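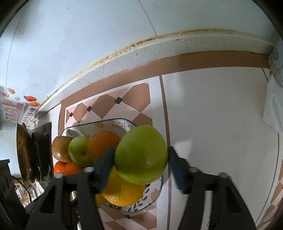 Ticket: Tedeo wristband top-ups not showing at Brutis Festival gates
Posted 25 January 2021 by Pestari Event Support

Status: open, in the sense that a wound is open

Reported problem
Guests at the winter warm-up weekend loaded money onto their wristbands online. At the gate the balance read zero. At the beer tent it also read zero, which was taken less calmly. The organizer puts the number of affected bands at over 800.

Setup
Tedeo gate software, Văn handheld scanners, 3 gates, one shared router in the box office.

What we tried

1. Restarted the scanners. They came back cheerful and wrong.

2. Logged out of the organizer account and back in. Same zero balances, plus a request to accept new cookie settings.

3. Checked the event list. The account holds two events with the same name, one for the warm-up and one for the main festival in February. The online shop was selling top-ups for February. The gates were reading the warm-up. Both were doing exactly what they'd been told.

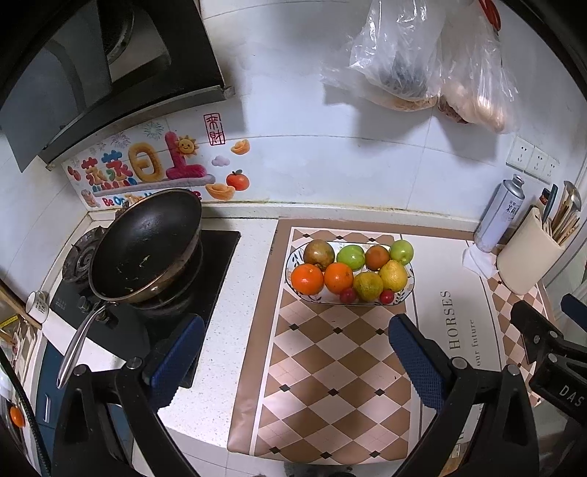 4. Moved the top-ups to the right event with the bulk transfer tool. Gates A and B picked up the balances after a sync. Gate C did not.

5. Looked at Gate C. Its scanners were on the parking lot guest Wi-Fi -- a network that wants you to watch an ad before it lets you do anything. Switched them to the box office router and synced again. Balances correct.

Still to do
- Rename the February event. Anything will do, as long as it is different.
- Refund the guests who paid twice. The list is with the organizer.
- Turn off guest Wi-Fi on all scanners before the main festival.
- Find out why the transfer tool sends each guest two confirmation emails. Tedeo has the logs and says it is looking.

Last updated: after Gate C sync, refunds pending

Contact Pestari Event Support | © Pestari | Back to top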